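Search this site Enter keywords Go

Can It Do the Chores Yet? A Very Partial Gallery

February 12, 2025

I run a small hardware and housewares shop, and for the past couple of years my hobby has been pestering people about whether a machine can do any of the boring parts of my day. I mean restocking hooks, folding the display towels, putting the loose screws back in the drawers where they belong (customers, I love you, but please). Every few months I write up what I've learned, and this round I'm trying it as a gallery page, so mostly short bits. Scroll at your own pace.

I should say up front that I'm not an engineer. My friend Khadija Abou Zeid is one, and she reads these before they go up and takes out the worst mistakes. Anything still wrong is mine.

FLOORS

Let's get the easy one out of the way. Floors are done! I bought a little scrubber from Grastholm in July and it does the main aisle every night after close. It gets stuck on the doormat maybe once a week and sits there beeping until I come in. I still mop behind the register myself. Would I buy it again? Yes, and I'd move the doormat first.

TOWELS

Folding is the one everybody asks me about. Llinos Hopkin has a laundromat two doors down and she went to see a folding machine from a company called Kimar. It folded bath towels beautifully, she told me, as long as a person clipped every towel in by two corners. She timed herself doing a stack by hand and beat it by 75 seconds. She did not buy one. She did bring me back a pen.

SHELVES

My shop has 318 different items hanging on hooks along the back wall, and I've asked three separate people if a robot could restock them. Two said "soon." The third was Elli Nurmi, who used to set up picking lines in a warehouse, and she asked me to hand her a blister pack of picture hangers. She bent the card with her thumb and said a hook with a floppy card on it is a nasty little job, since the hole moves every time you touch the thing. I had never once thought about the hole moving. Now I think about it every time I restock, so thanks for that, Elli.

DISHES

I don't have dishes at the shop (one mug, one spoon) but my sister-in-law Ok-hee Noh has a cafe and I got curious. Loading the rack is the hard part, she says, and the washer does the rest. She'd pay real money for something that could scrape plates. Cups, she'd rather keep doing by hand, because she has the good ones from her mother mixed in with the cheap ones and she can tell by the weight which is which.

DRAWERS

Small drawers are my personal obsession. I've got a wall of them behind the counter, 200 in all, and I open and shut them all day long without looking. Ga-eun Kong, who is in grad school for this stuff and stops in for drill bits, got me started on how much is hiding in that one motion. You've got to find the knob, get fingers on it without shoving the drawer back in, pull straight, and stop before the whole thing lands on your foot. A lot of the practice happens in simulation first, where a dropped drawer costs nothing.

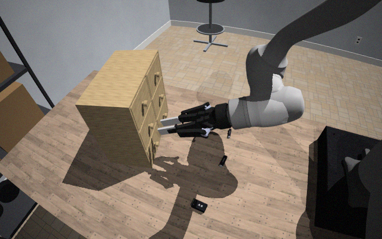

Knobs are my big complaint about drawers, for people and machines both. Give me a nice wide cup pull any day, something you can hook two fingers into with your hands full. The small rounded wooden kind looks sweet on a compact chest like this simulated one, but you have to pinch it, and look how close those two flat finger pads have to get to the drawer fronts before there's any pinching to be done. My own knobs are brass and half of them spin. I asked Ga-eun whether a spinning knob would make it worse and she just laughed and bought her drill bits.

WINDOWS

I tried one of the stick-on window robots, a Fuvlow, on the front glass. It did fine in the middle and left a border all the way around like a picture mat. A kid from the school across the street drew a face in the border. I left it up for a week. The squeegee is back on its nail.

TRASH

Nope. I haven't met anyone with a machine that will take a full bag out of a can, tie it, carry it down 8 steps and get it in the dumpster in the alley. If you have, write to me, I'll come see it. I'll bring lunch.

WHERE I'M AT

So my score for the shop right now is floors yes, everything else no, windows sort of. Khadija thinks I'm too hard on the drawers and that I'll be eating my words before I get around to replacing those knobs, which is possible, I've been meaning to replace them since we moved in. Next time I want to do price tags. Llinos has heard about a labeling gadget called Tak and says she'll come along if I drive.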